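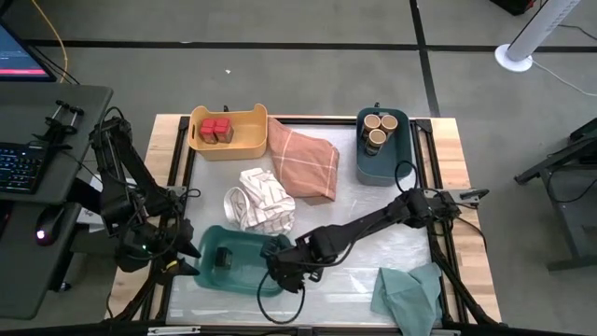 2. What we were asked to do

The brief from our supervisor, Joyce Ondieki, was to find out whether somebody with no training could teach a two-armed robot a tidying task by steering it through the motions. The published claims for this way of working are cheerful. We started out doubtful and have ended up only slightly less so.

The task we called Endwood, after the hall of residence where Anas first sketched it. The operator drives the arms with a leader controller, and the joint positions and camera views are saved as a demonstration. Things to be sorted include small blocks, cardboard tubes and cloths, with a basket and coloured trays to sort them into.

3. Collecting the demonstrations

Over July we kept 570 demonstrations. Birdie Mercado and Clyde Ostrowski did most of the driving, Mei Alcantara the rest. A run was thrown out if the operator dropped something outside the table or stopped for longer than 25 seconds. We now think the second rule was a mistake. It got rid of the runs where people were thinking, and those may have been the useful ones.

The small block in the green tray caused more trouble than anything else. With both grippers close to the tray the operator has to decide which arm goes in and which keeps clear, and our three drivers did not decide the same way. Clyde nearly always went in from the left. Birdie swapped sides depending on where the block lay. We wrote no rule for this beforehand and should have done.

Cloths were the other problem. A folded towel and a crumpled one are hardly the same object as far as a gripper is concerned, and "put it back as it was" means nothing for a heap. We left the cloths in but did not score them.

4. Does it learn anything?

It copies, certainly. Trained on everything, the policy took up the block in most trials when the tray was where we usually put it. Move the tray by 5 cm and it often closed on air. Mei argues that more varied layouts would cure this. Perhaps, but that is what is always said, and we had no time left to test it.

Training on Birdie's runs alone gave smoother motion than training on all three drivers together. We would not lean on that result, as we repeated it only twice.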